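Projects > Stilldale > small-parts-bagging > README

Search this repository... Go

# Stilldale small-parts bagging

This set is about putting small flat things into clear zip-top bags, and about the table where it is done. Kheri Nzioka started it in September, and I continued the notes.

## Contents

- up to 400 short sessions, 15 of them kept apart for checking
- flat items, each in its own transparent bag
- one text note for each session

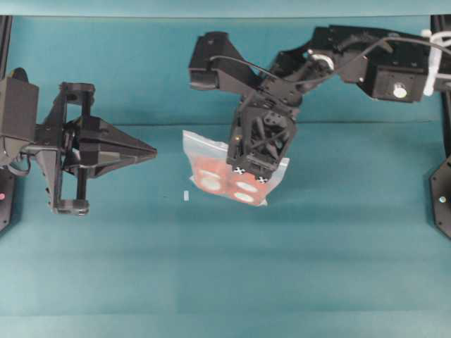

Please write the color of the contents in the note, and also any print on it if you can read it. Wrinkled plastic makes reading difficult - in this case write "print not clear" and do not guess. Small scraps on the table are noted as "scrap", without other detail.

## The table

The cloth is teal-blue. We do not iron it, so faint creases are normal and they are not labeled.
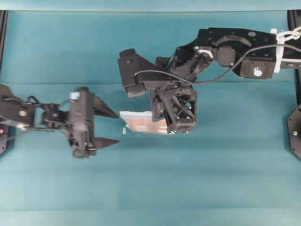
If the cloth is changed, start a new folder and put the new color in its name. Older folders from Dernthorpe have another naming, I will correct them when I have time.

## Known problems

- "bag" and "pouch" are both used in the notes, they mean the same
- 80 notes have no start time

Contact: Vega Bustamante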